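집에서 콩국수 만들기: 콩 불리기부터 면 헹구기까지

2018년 7월 20일 | 여름 국수

드디어 콩국수 글을 씁니다! 작년 여름에 비빔국수 글을 올리고 나서 댓글로 콩국수는 언제 올리냐는 말씀을 제일 많이 들었는데, 그때는 제 콩물이 영 마음에 안 들어서 미루고 또 미뤘거든요. 콩 비린내가 나는 날이 있고 메주 냄새가 나는 날이 있고, 어떤 날은 기가 막히게 고소한데 왜 그런지 저도 모르겠고요. 지난 1월부터 한겨울에 콩을 삶아 가며(창문에 김이 뽀얗게 서리도록 삶았어요) 시간을 바꿔 보고 물 양을 바꿔 보고 해서, 이제는 몇 번을 해도 같은 맛이 나옵니다. 신나서 길게 썼으니 급하신 분은 재료랑 순서만 보고 가셔도 돼요.

재료 (넉넉한 4인분)

백태(메주콩) 2컵, 무게로 320g 정도
콩 삶는 물 7컵
갈 때 넣을 찬물 4컵에서 5컵
볶은 참깨 2큰술
잣 1큰술 (없으면 빼세요)
굵은소금 1작은술, 먹을 때 넣을 고운소금 따로
소면 또는 중면 400g
오이 1개, 방울토마토 조금, 삶은 달걀 2개

땅콩을 넣는 집도 있고 두유를 섞는 집도 있어요. 저도 땅콩 넣은 걸 좋아하는데 처음 만드실 때는 콩하고 깨만으로 해 보시면 좋겠어요. 콩 맛이 어떤지 한번 알고 나면 그다음부터 뭘 넣든 조절이 쉬워집니다.

콩 고르기

햇콩이 좋다는 건 다들 아시는 얘기인데, 7월에는 햇콩이 없죠. 지난가을에 나온 콩을 사게 되는데 이때 봉투에 적힌 생산연도를 꼭 보세요. 두 해 넘은 콩은 아무리 오래 불려도 속이 뻣뻣하고 삶아 놓으면 고소한 맛이 반도 안 나요. 알이 굵고 노르스름하고, 배꼽 쪽이 깨끗한 콩이면 됩니다. 껍질이 쭈글쭈글하거나 금이 간 콩이 많이 섞였으면 그 봉투는 밥에 넣어 드시고요.

서리태로 해도 아주 맛있습니다. 색이 연한 쑥색으로 나오는데 이게 또 예뻐요! 서리태는 백태보다 단맛이 있고 껍질이 두꺼운 편이라 불리는 시간을 두 시간쯤 더 잡으세요. 나머지는 똑같이 하시면 됩니다.

저는 동네 곡물가게에서 1kg씩 사서 유리병에 담아 냉장실 맨 아래 칸에 둡니다. 상온에 뒀다가 한여름에 벌레가 생긴 적이 있어서 그 뒤로는 무조건 냉장이에요.

불리기

콩을 넓은 볼에 붓고 찬물로 서너 번 씻어 줍니다. 물에 뜨는 콩은 건져서 버리세요. 벌레 먹었거나 속이 빈 콩이에요. 씻은 콩은 세 배 넘는 물을 부어서 불리는데, 여름에는 냉장고에 넣고 8시간, 저녁 설거지 끝내고 담가 두면 다음 날 아침에 딱 맞습니다.

여름에 싱크대 위에 그냥 두고 주무시면 안 돼요. 밤새 기온이 안 내려가는 날에는 물에 거품이 생기고 시큼한 냄새가 올라옵니다. 그 콩으로 만든 콩물은 아무리 차게 해도 이상해요. 제가 해 봤어요...

잘 불었는지 보려면 콩 한 알을 반으로 갈라 보세요. 안쪽 면이 평평하고 색이 고르면 다 된 거고, 가운데가 움푹하고 색이 진하면 조금 더 둡니다. 손톱으로 눌러서 쉽게 갈라지는 정도면 좋아요.

급할 때 쓰는 방법도 하나 있습니다. 냄비에 콩과 물을 넣고 한 번 팔팔 끓인 다음 불을 끄고 뚜껑을 덮어 한 시간 두는 거예요. 찬물에 천천히 불린 것보다 맛은 살짝 덜한데, 갑자기 점심에 콩국수가 먹고 싶은 날이 있잖아요? 그런 날엔 이걸로도 충분히 행복합니다.

삶기, 제일 중요한 대목

콩국수 맛의 팔 할은 삶는 시간이라고 저는 믿어요. 덜 삶으면 비린내가 나고 너무 삶으면 메주 냄새가 납니다. 그 사이가 생각보다 좁아요. 그래서 저는 휴대폰 타이머를 꼭 켭니다.

1. 불린 콩의 물을 따라 버리고 냄비에 담은 뒤 새 물 7컵을 붓습니다. 냄비는 큰 걸로 쓰세요. 콩 거품은 순식간에 넘쳐요.

2. 뚜껑을 열고 센 불에 올립니다. 끓기 시작하면 하얀 거품이 확 올라오는데, 국자로 걷어 주세요. 다 걷을 필요는 없고 크게 올라온 것만요.

3. 거품이 잦아들면 굵은소금 1작은술을 넣고 중불로 줄입니다. 그리고 여기서부터 타이머 시작!

4. 백태는 15분을 기준으로 잡고, 12분이 지나면 한 알씩 건져서 먹어 봅니다.

먹어 보는 게 진짜 중요해요. 풋내가 나면 아직이고, 씹었을 때 땅콩 같은 고소한 맛이 나면서 살짝 아삭한 느낌이 남아 있으면 그때 바로 불을 끕니다. 푹 물러서 으깨지면 늦은 거예요. 처음에는 이 맛을 잡기가 어려우니까 1분 간격으로 한 알씩 드셔 보세요. 비린 맛에서 고소한 맛으로 넘어가는 순간이 있는데, 그걸 입으로 느끼면 얼마나 재미있는지 몰라요. 저는 그날 너무 신나서 식구들을 다 불러다 한 알씩 먹였습니다.

불을 끄면 체에 밭쳐서 콩을 건지고, 콩 삶은 물은 버리지 말고 따로 받아 두세요. 두 컵 정도만 남기면 됩니다. 콩은 바로 찬물에 헹궈서 식혀 주고요. 뜨거운 채로 두면 남은 열로 계속 익어요.

껍질 벗기기

벗길까 말까, 의견이 많이 갈리는 부분이죠. 껍질을 다 벗기면 콩물이 비단처럼 매끈하고 색도 뽀얗습니다. 안 벗기면 조금 거칠지만 구수한 맛이 있고 버리는 게 없어요. 저는 손님 오는 날은 벗기고 우리끼리 먹는 날은 대충 벗깁니다.

벗기는 요령은 쌀 씻듯이 하는 거예요. 찬물에 담근 채 양손으로 콩을 살살 비비면 껍질이 둥둥 뜹니다. 그 물을 체에 따라 내고, 다시 물을 받아서 비비고, 따라 내고. 네댓 번 하면 거의 다 벗겨집니다. 한 알씩 까지 마세요! 예전에 텔레비전 보면서 한 알씩 깠다가 드라마가 두 편이 끝났습니다.

여기서 잠깐 옆길로 새자면, 아이슬란드에서 온 친구 다그니 오드손(Dagný Oddsson)이 저희 집에서 콩국수를 처음 먹었을 때 이야기를 꼭 하고 싶어요. 차가운 콩 수프에 국수가 들어 있다고 하니까 한참을 쳐다보더니, 한 젓가락 먹고는 이거 우유냐고 묻더라고요. 아니라고, 콩이랑 물이랑 깨라고 했더니 국물까지 다 마시고는 그 자리에서 수첩을 꺼내 받아 적었어요. 지금 이 글의 순서도 그때 다그니에게 설명하면서 정리한 거랍니다. 이 친구는 껍질 벗기는 일을 제일 좋아해서, 놀러 오면 콩 볼부터 차지하고 앉아요.
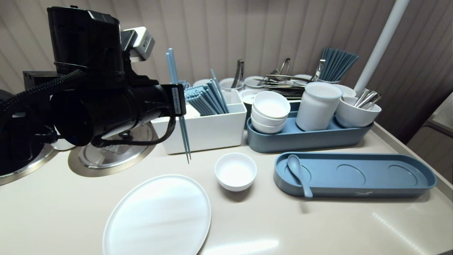 이제 갈 차례입니다. 믹서에 삶은 콩 절반, 참깨 1큰술, 잣 반 큰술을 넣고 찬물 2컵과 콩 삶은 물 반 컵을 붓습니다. 한꺼번에 다 넣으면 위쪽은 물만 돌고 아래쪽은 안 갈리니까 두 번에 나눠 하세요. 콩 삶은 물을 섞으면 맛이 훨씬 진해져요. 다만 뜨거운 걸 그대로 부으면 안 되고 충분히 식혀서 쓰셔야 합니다.

제가 쓰는 믹서는 Baretley의 오래된 모델인데 힘이 아주 세지는 않아요. 그래도 40초 돌리고, 잠깐 쉬면서 주걱으로 벽을 긁어 내리고, 다시 40초, 이걸 3번 하면 충분히 곱습니다. 계속 돌리면 모터도 힘들고 콩물이 따뜻해져요. 콩물이 따뜻해지면 맛이 텁텁해지는 느낌이 있어서 저는 찬물 일부를 얼음으로 바꿔 넣기도 합니다. 얼음 네다섯 개 정도요.

손가락으로 찍어 비벼 봤을 때 알갱이가 거의 안 느껴지면 완성입니다. 걸쭉한 게 좋으면 이대로 쓰시고, 맑고 부드러운 게 좋으면 고운 체나 면 보자기에 거르세요. 거르고 남은 비지는 절대 버리지 마시고요. 밑에 비지 쓰는 법도 적어 두었어요.

농도 이야기

농도는 정말 취향인데, 처음엔 무조건 되직하게 만드는 걸 권합니다. 되직한 건 물을 타면 되지만 묽은 건 되돌릴 방법이 없어요. 숟가락으로 떠서 기울였을 때 주르륵 흐르지 않고 뚝뚝 끊기듯 떨어지는 정도로 갈아 두세요. 냉장고에 들어가면 조금 더 걸쭉해집니다. 먹기 직전에 찬물로 맞추면 돼요.

면을 넣으면 면에 묻은 물 때문에 또 묽어지는 것도 생각하셔야 해요. 그릇에 담았을 때 이거 좀 된데? 싶은 농도가 먹을 때는 딱 좋습니다.

완성한 콩물은 최소한 두 시간은 냉장고에 두세요. 시간이 없으면 냉동실에 30분. 중간에 한 번 꺼내서 저어 주면 골고루 차가워집니다. 콩국수는 차가워야 합니다! 미지근한 콩국수만큼 아쉬운 음식도 드물어요. 국수 담을 그릇도 같이 냉장고에 넣어 두면 정말 좋고요.

소금은 언제 넣을까

미리 간을 다 맞춰 두는 분들이 계신데 저는 말리고 싶어요. 소금을 넣고 오래 두면 콩물이 물과 건더기로 갈라지기 쉽고, 사람마다 원하는 간도 다르거든요. 콩 삶을 때 들어간 소금만으로 밑간은 되어 있으니 상에 고운소금을 따로 내세요.

설탕파 여러분도 환영합니다. 저는 소금만 넣는 집에서 자랐는데, 광주 사는 사촌네에서 설탕 넣은 콩국수를 먹고 그날부터 반은 소금, 반은 설탕으로 먹어요. 소금을 조금 먼저 넣고 설탕을 반 숟가락 넣으면 팥빙수와 국수 사이 어디쯤 있는 맛이 나는데 은근히 중독됩니다.

면 삶기

콩물에 정성을 다 쏟고 면에서 힘이 빠지는 분들이 많아요. 저도 그랬고요. 면은 물을 넉넉히 잡는 게 첫째입니다. 소면 400g이면 물 4리터. 냄비가 작으면 두 번에 나눠 삶으세요.

물이 펄펄 끓으면 면을 부채처럼 펼쳐 넣고 바로 젓가락으로 저어 줍니다. 끓어오르면 찬물 한 컵, 또 끓어오르면 찬물 한 컵. 소면은 이렇게 두 번 하고 나면 거의 다 익어 있어요. 중면은 한 번 더 하고요. 봉지에 적힌 시간이 제일 정확하니 그걸 기준으로 하되, 한 가닥 건져서 찬물에 헹궈 먹어 보세요. 뜨거울 때 씹어 보면 괜찮은 것 같아도 찬물에 들어가면 단단해지니까 차가운 국수는 살짝 더 익힌다고 생각하시면 됩니다.

헹구기는 빨래하듯이! 체에 쏟아서 흐르는 찬물에 양손으로 바락바락 비벼 줍니다. 물이 맑아질 때까지요. 그리고 마지막에 얼음물에 한 번 담갔다가 건지면 면발이 탱탱해져요. 물기는 손으로 지그시 눌러 꼭 짜세요. 여기서 대충 하면 아까 맞춘 농도가 다 무너집니다.

저는 요즘 칼국수 면도 자주 써요. 도톰한 면에 걸쭉한 콩물이 묻어 올라오는 맛이 있습니다. 생칼국수 면은 겉에 묻은 밀가루를 털고 삶으시고, 헹굴 때 소면보다 더 오래 헹구셔야 해요.

담기

차가운 그릇에 면을 한 주먹씩 돌돌 말아 담고, 콩물을 면 옆으로 살살 부어 줍니다. 면이 섬처럼 조금 올라와 있으면 보기 좋아요. 오이는 가늘게 채 썰어 올리고 방울토마토와 달걀 반쪽, 통깨 조금. 얼음은 콩물이 덜 차가울 때만 띄우세요. 녹으면서 싱거워지니까요.

콩물을 얼음틀에 조금 얼려 두었다가 얼음 대신 띄우면 끝까지 진하게 먹을 수 있어요. 이건 동네 국숫집 올베라(Olvera)에서 보고 배운 건데, 처음 봤을 때 무릎을 쳤습니다. 어쩜 이런 생각을 했을까요! 스페인 마을 이름 같은 간판을 달고 콩국수와 팥칼국수를 파는 집인데, 여름이면 저도 제 콩물을 두고 가끔 가서 사 먹어요.

곁들이는 반찬은 열무김치가 으뜸이고, 갓 담근 겉절이도 좋습니다. 콩국수가 워낙 순한 음식이라 김치는 좀 새콤하고 칼칼한 쪽이 어울려요. 풋고추에 된장만 있어도 저는 한 그릇 뚝딱이고요.

보관

콩물은 정말 빨리 상합니다. 유리병에 담아 냉장실 안쪽에 두고 이틀 안에 드세요. 문 쪽 칸은 열고 닫을 때마다 온도가 오르내리니 피하시고요. 물이 분리되는 건 괜찮습니다. 흔들어서 드시면 돼요. 끈적하게 실이 생기거나 신내가 나면 아깝더라도 버리셔야 합니다.

오래 두고 드시려면 콩물보다 삶은 콩을 얼리는 편이 훨씬 나아요. 물기를 빼고 한 번 먹을 만큼씩 지퍼백에 납작하게 담아 냉동하면 한 달은 맛있게 먹습니다. 먹고 싶은 날 살짝만 녹여서 찬물과 갈면 되는데, 반쯤 언 상태로 갈면 따로 식힐 필요가 없어요. 저희 집 냉동실에는 여름 내내 이 봉지가 쌓여 있답니다.

남은 비지 쓰는 법

거르고 남은 비지는 이미 익은 콩이라 쓰기가 편해요. 제일 자주 하는 건 비지전입니다. 비지 한 컵에 부침가루 세 숟가락, 잘게 썬 김치 반 컵, 달걀 한 개를 넣고 섞어서 작게 부치면 겉은 바삭하고 속은 포슬포슬해요. 반죽이 잘 부서지니까 크게 부치지 마시고 한입 크기로 하세요.

돼지고기 조금이랑 신김치를 볶다가 비지를 넣고 끓이면 비지찌개가 되고, 팬케이크 반죽에 두어 숟가락 섞어도 고소합니다. 콩국수 먹은 다음 날 아침은 늘 비지전이라 저희 아이는 이게 콩국수보다 낫대요.

자주 망하는 이유들

콩물이 비려요: 덜 삶은 겁니다. 이미 갈았다면 냄비에 붓고 약불에서 저으면서 끓여 보세요. 바닥이 잘 눌어붙으니 손을 멈추면 안 돼요. 처음부터 잘 삶은 맛까지는 아니어도 먹을 만해집니다.

메주 냄새가 나요: 너무 오래 삶은 경우예요. 되돌리기는 어렵고, 참깨와 땅콩을 더 넣고 갈면 조금 가려집니다. 다음번엔 3분 일찍 불을 꺼 보세요.

알갱이가 씹혀요: 덜 불었거나 물이 너무 많은 상태로 간 거예요. 처음엔 물을 적게 넣고 되직하게 갈다가 나중에 물을 보태면 훨씬 곱게 갈립니다.

밍밍해요: 콩이 오래됐거나 소금이 모자란 것. 소금을 아주 조금씩 넣어 보세요. 어느 순간 고소한 맛이 확 살아나요. 그래도 밍밍하면 볶은 깨를 한 숟가락 더 갈아 넣습니다.

면이 금방 불어요: 헹굴 때 덜 식힌 거예요. 얼음물 꼭 쓰시고, 면은 제일 마지막에 삶으세요. 식구들이 다 앉고 나서 삶아도 늦지 않아요.

댓글에서 받은 질문

두유 제조기로 해도 되나요? 됩니다. 다만 기계마다 익히는 시간이 달라서 비린 맛이 남는 것도 있다고 해요. 저는 써 본 적이 없어서, 써 보신 분 계시면 댓글로 알려 주세요.

압력솥은요? 저는 두 번 해 봤는데 두 번 다 너무 물렀어요. 중간에 뚜껑을 열고 맛볼 수가 없으니 때를 맞추기가 힘들더라고요.

검은깨를 넣어도 되나요? 그럼요! 색이 회색으로 나와서 처음엔 좀 놀라는데 향이 아주 진하고 좋아요. 서리태와 특히 잘 어울립니다.

두부로 만드는 간단한 방법도 많이 물어보셔서, 다음 글에서는 두부와 우유로 5분 만에 만드는 콩국수를 다뤄 보려고 해요. 부침용 두부랑 찌개용 두부 중에 어느 쪽이 나은지 지금 번갈아 해 보는 중인데 아직까지는 찌개용이 앞서고 있어요. 이번 주말에 땅콩버터 넣은 것까지 먹어 보고 올릴게요!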